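Search the help pages Go

Ollamo Pottery Studio — Common Questions

Do I need to book?
Yes, for wheel time. Hand-building tables are first come, first served.

How long does firing take?
Up to 49 days in June, when the kiln is full. Other months are quicker.

Can I bring my own glaze?
No. Use the studio glazes on the back shelf.
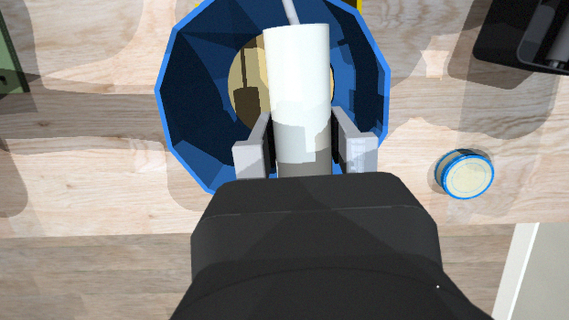 What happens to pieces I don't pick up?
We keep them for 100 days, then they go to the sale shelf. Email Gwenaël Rey if you need longer — put your shelf number in the subject line.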